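Clukona Ribbed-Back Task Chair
Workshop and Office Seating
Item 3893
Sold by Dasero Workspace Supply

Home / Seating / Task chairs / Clukona Ribbed-Back

The Clukona Ribbed-Back is a light-colored task chair for rooms that are half office and half workshop. It has an open plastic back, a five-arm base and casters, and it comes with no upholstery on the back at all. Most customers buy it for computer desks that stand on a hard floor near benches, racks and storage carts, where a fabric back would pick up dust and be a chore to clean.

The back is one curved molding made up of narrow ribs with gaps between them. It gives a little when you lean into it and returns when you sit forward. A damp cloth gets most marks off. For grit between the ribs, use a soft brush first, then the cloth. Do not use solvent on any of the plastic parts.

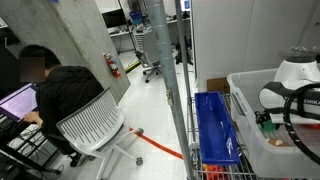 Vol. 2, p. 30

The base is the part people ask about most. The casters supplied as standard are for hard floors: sealed concrete, tile, vinyl and painted surfaces. They will cross a strip of floor tape without trouble, but they will wear the edges of the tape over time if the chair rolls over the same spot all day. If you mark your walkways with tape, place the desk so that the chair's normal path stays on one side of the line. Loose cables are a different matter. Keep them up under the desk in a tray or tied to the frame. Casters wrap cable quickly and it is slow work to get it out again.

For carpet, order the Ngui caster set with the chair. It swaps in by hand. Pull the old caster straight down, push the new one in until it clicks, and repeat for the rest. The two types should not be mixed on one base.

What is in the carton
Base, casters, gas lift, lift cover, seat, back, bolts, hex key, instruction sheet

Tools needed
The hex key supplied. A rubber mallet helps with the casters but is optional.

Assembly
Turn the base upside down and press in the casters. Stand it up and drop in the gas lift, then the lift cover. Bolt the back to the seat with all the bolts finger-tight before you tighten any of them. Set the seat on the lift and sit down firmly once to lock it. Check the bolts again after 90 days of use.

Seat height is set with the lever on the right side. The tilt knob is under the front of the seat – turn it clockwise for a stiffer recline. The lever and knob are the only controls. There is no lumbar adjustment and the back does not slide up or down.

Armrests are not included. The Fukent armrest pair bolts to the underside of the seat and can be added later. With armrests fitted, check the clearance under your desk first, especially if it has a low crossbar or a keyboard tray.

Placing the chair in a shared workspace

Allow enough room behind the desk to roll back and stand up without hitting anything. In open rooms with concrete columns, a desk often ends up close to one, and that is usually where a fire extinguisher is mounted. The extinguisher has to stay within reach, so park the chair under the desk when you leave it. The same goes for wire shelving carts and anything else on wheels. Lock the cart if it has locking casters and leave a gap between it and the chair back.
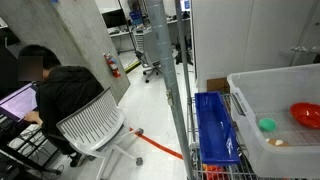
Can I use this chair at a standing-height bench?

The standard gas lift is too short for that. A tall lift with a foot ring is sold separately under the Dasero name and fits the same base. Order it with glides in place of casters if the bench is for standing work.

Ordering and returns

Chairs ship flat in one carton. Orders of 30 or more go by pallet and need a delivery address that can take a truck. Unassembled chairs can be returned in the original carton. Assembled chairs can be returned only if a part is faulty – contact us first and we will usually send the part by itself. Replacement casters, lifts and backs are kept in stock and listed on the spare parts page.

Prices and stock checked 1/6/26. The next price list comes out in July.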